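Blog > Kitchen > Bread

Moving the starter to rye
5 min read

I have kept a wheat starter since October and it was never very lively through the winter. The kitchen is cold in the mornings and I was feeding it twice a day for not much return. Caoimhe Ó Súilleabháin, who writes the Bellis newsletter, suggested rye, so I bought a bag of wholegrain from Cerken and changed over.

The first loaf was flat. I had used the same amount of water as before and rye wants more. The second was better but I cut it too soon and the middle stuck to the knife. 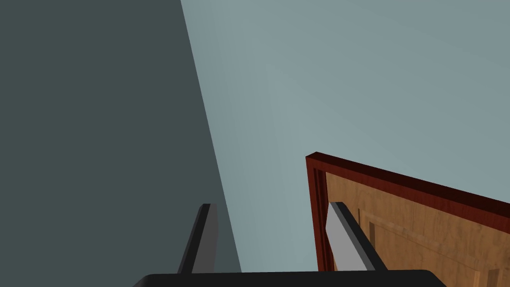

What I do now

The night before, I mix the starter with half the flour and all the water, cover the bowl and leave it on top of the boiler cupboard. For one large tin I use 500 g of rye and 310 g of strong white flour. The dough is more like thick porridge than dough, so there is no kneading. A wet spoon does the job.

In the morning I add the rest of the flour and the salt, scrape it all into a greased tin and smooth the top with wet fingers. It goes in the oven when small holes show on the surface. If I wait until it reaches the rim, it sinks.

My tin is an old Prestus one with a dent in the side. It leaks a bit of steam at one corner and the crust there is always darker. I don't mind that part. 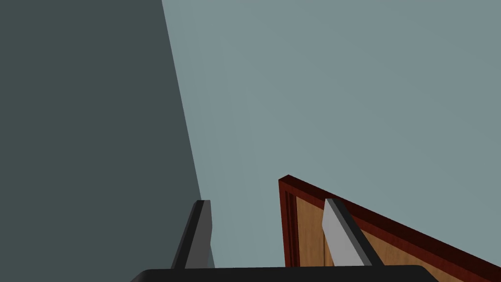 Page 2

Then it has to wait. I wrap the loaf in a tea towel and leave it until the next day. The crumb sets overnight and it slices thinly after that. It keeps for 5 days in the bread bin, and the ends go in soup.

I still have a spoonful of the wheat starter dried in a jar in case I want to go back. Next I want to try caraway, and perhaps some of the cooking water from potatoes in place of plain water.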